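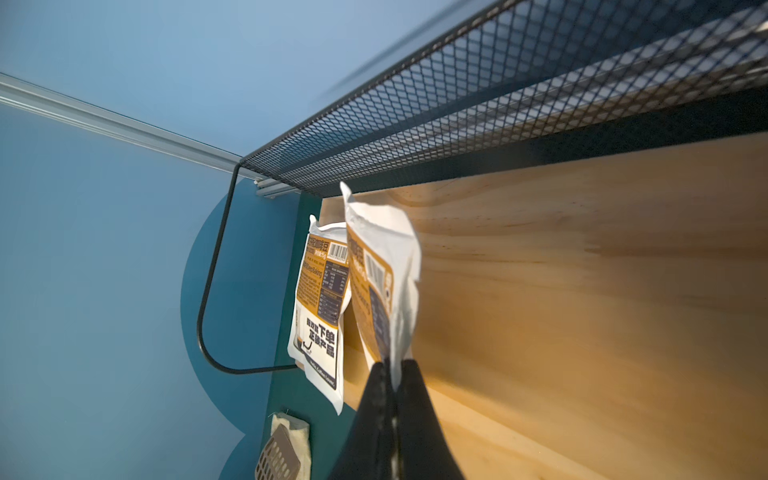

Asfaw objects that a rule nobody can measure is only a wish, and asks what "handle the bag gently" means for a gripper. I want to begin my talk from this remark, as I think it is fair.

(Wait here. Let people read the slide.)

The Hatham guideline, which we wrote for shelf work with soft packets, now has 5 rules. The first draft was long and very few people at Virville read it to the end. Today I speak only about two of them.

Rule one: a closing force is written down for every kind of packet before the first run. If the force is changed, the old value stays in the log.
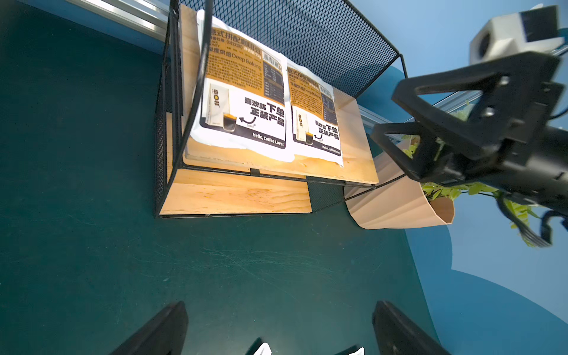
Rule two is about shared space. When two arms can reach the same shelf, only one may move above it, unless both paths were checked together. At Brultley we read 3,000 log entries and found 111 where this was not respected. None was an accident – but I do not like this number.

(Slow down. Say the number again.)
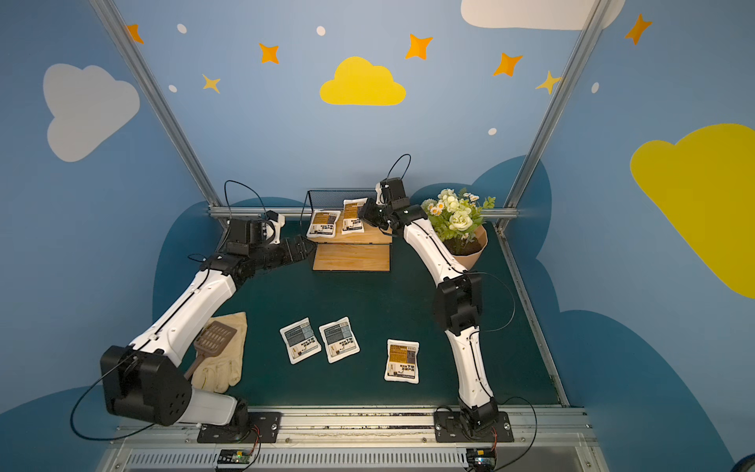

*Slide 3: Two arms, one shelf, five coffee packets.*

Expected question: does rule two make the work slower? Yes, a little. I accept this cost for new cells. For older cells the team may ask for an exception, in writing, and it ends in February.

Next slide: the form for exceptions.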